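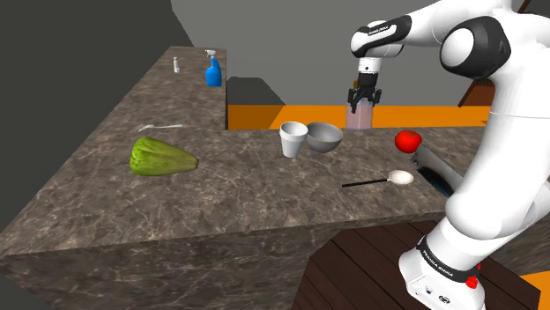
Elvia Rosales wrote in after the last issue to ask why the Wunis planner still checks the whole arm against the whole counter on every replan, when the only thing that changes between two grasps is what the fingers are holding. She runs the same stack at Zavala and was seeing replans of 312 ms, most of it spent in collision queries that returned the same answer as the time before.

The answer is that until this release the planner had no notion of a held object. A cup between the jaws was treated as an obstacle that happened to be in contact with the gripper, and a hand-written exception told the checker to ignore that contact. The exception lived in the task file. If the task file was out of date, the first waypoint after the grasp was reported in collision and the plan failed with code 50, which the log printed as "start state invalid" and nothing more.

Release notes for the attached-body change, merged in November:

When the jaws close and the contact test passes on both fingers, the object is removed from the world model and added to the kinematic tree below the hand link. Its collision shape moves with the arm from that step on. Contacts between the object and the two finger links are allowed. Contacts with anything else are not, and that includes the surface the object was standing on, once it has been lifted past the clearance margin.

The static part of the scene (counter, walls, robot base) is now built into a distance field at load time and kept. Small items on the counter go into a second, cheaper structure that is rebuilt only when a pose changes by more than the tolerance. Uriel Salinas ran the kitchen set in simulation, 300 episodes before the change and 300 after, same seeds. Median replan time after the change was 100 ms on the lab workstation. Elvia's case, run from her own log, came in slightly above that.

Two problems are still open.

Touching objects. When a cup stands against a bowl, as it does in several of the kitchen layouts, the pose estimator tends to merge the two into one segment. The planner then attaches the merged shape and refuses every path that would be fine for the cup alone. Sarahí Manríquez has a branch that splits segments on a depth step before they reach the planner. It works on rigid objects with a clear rim. It does not yet work on thin utensils lying flat, where the depth step is smaller than the noise we add to the simulated camera.

Translucent objects. The renderer gives us clean depth for a translucent cup and a real sensor will not. Results on such cups in simulation should be read as an upper bound. Nicanor Manríquez is adding a depth dropout model, with the rate set per material – it is off by default until we have checked it against recorded data.

Task files written for the old exception will still load. The allow_contact line is parsed and ignored, with a warning. Please delete it when you next edit the file, as the parser will reject it in the following release. Logs now name both links in a failed start-state check. Reports on the new behavior go to the Ditivis tracker under "planning", with the seed and the scene file attached.

Recent items
Jarkura bridge: joint limits now read from the robot description
Replay tool: stepping backward through a plan
Gripper width units, again
Notes on seeding the kitchen layouts
Crescencio Iglesias on timing control loops under load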